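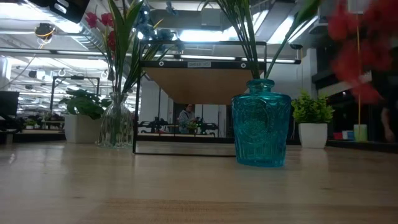 February 6, 2026

Up before it was light. Drove out to Brumiswood to read the rain gauge and walk the lower fence, then back by ten for the phone call with the well company.

The gauge had 7 tenths in it. That's the first real rain since December, when we got one good storm and then a month of clear skies and wind. The ground took all of it. I dug down with the trowel by the third row and it was damp for a hand's depth, then dust.

The man from the well company went over the numbers again. They want to go to 900 feet. The old well is shallow by comparison and has been pulling sand since the fall, so I understand why, but the price he gave last time didn't include the new casing and this one does. I asked him to put it in writing. He said he would send it tonight. It is past nine and it hasn't come.

Paid the Comach bill, $1,093, for the pump repair and the two visits. I had set aside less than that. I moved the rest over from the roof money, which leaves 3,312 in that account. The roof can wait if we don't get wind from the north. I put a tarp over the bad corner last week and it's still tied down on three sides. The fourth rope has come loose and I need to buy another.

Lunch was soup from the freezer and the end of the bread. Slept for half an hour in the chair, which I didn't mean to do.

In the afternoon I pruned. Finished the plums and started on the old apricot, which has a split down the main fork that's worse than I thought. I took off the heavy limb on the east side to get the weight off it. Maybe it holds another year. The cuts on the plums look clean — I sharpened the saw first for once. My right shoulder is sore now and I've had the heating pad on it since supper.

Went to Ventura for rope and didn't get rope. The hardware store closes early now, and I got there with the lights already off. Bought eggs and lamp oil at the market so the drive wasn't wasted. Traffic was slow coming home and there was water across the road at the dip by the packing shed, not deep.

Letter from the Vavbridge people about the ditch easement. They want to move the marker stakes before spring and need a signature. I read it twice and I don't see that it changes anything on my side, but I'll find the old map before I sign. It should be in the hall closet with the tax boxes. Looked for ten minutes and gave up.

Tomorrow: rope, finish the apricot, burn pile if the air stays still. Call the well company again if there's no letter by noon. Clouds are back over the hills tonight but the radio says nothing until the middle of the week.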